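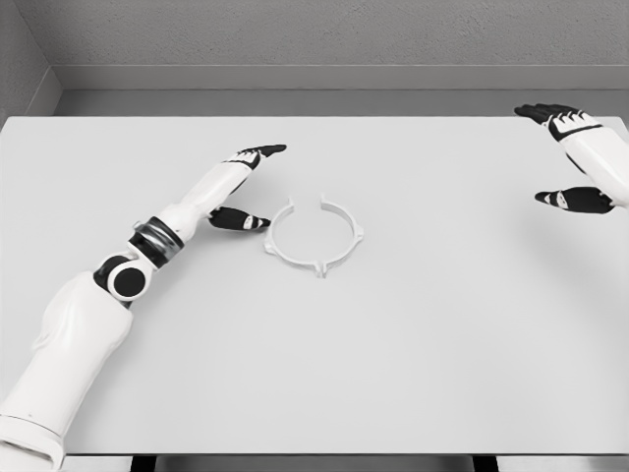 White ring on the white table, arms on either side.

Tuesday, 6:40 a.m. Kitchen at 15 degrees, same as yesterday. Fed the rye starter at 11 last night and it had risen to the upper mark on the jar by the time I got up. Smell mild, slightly sour, no acetone. Discarded all but 40 grams and fed again with equal weights of flour and water.

The Drandon flour is coarser than the Costier I used through the winter. It takes up water slowly and the dough feels stiff for the first half hour, then slackens. I kept the hydration the same for both so I could compare, and the Drandon loaf spread less on the stone. Crumb tighter near the base. I don't think the flour is at fault there. The stone went in late and the oven had only been at temperature for 13 minutes.

Lid of the proofing crock still doesn't seat properly. The gasket has gone hard on one side and I can turn it with a finger when the clamp is shut. Wrote to Haddad for a replacement and asked for the inner diameter in writing this time. The last one they sent was for the smaller crock.
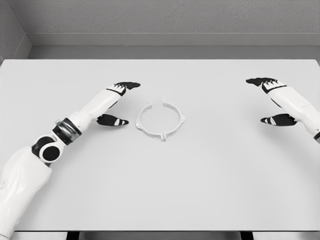
Small ring near the middle of the tabletop.

1:20 p.m. Shaped two loaves, one with the seam down and one with the seam up. Put both in the cellar, where it is 11 degrees and holds there until evening. Covered with a damp cloth and a plate.

The salt question is still open. I have been adding it with the flour, and the notes from the Tresska course say to hold it back until after the first rest. Tried that with the seam-down loaf only. The dough was easier to fold but I had to work the salt in by hand and there were still grains in it at the second fold. Next time dissolve it in a spoonful of the water first.

8:05 p.m. Baked both. Seam-up loaf opened along the fold without scoring and has the better crust. Seam-down loaf tore at the side, low, next to the cut. Too shallow, blade needs changing. Left them on the rack uncut. Starter fed and back on the shelf above the sink. Buy coarse salt and a new blade.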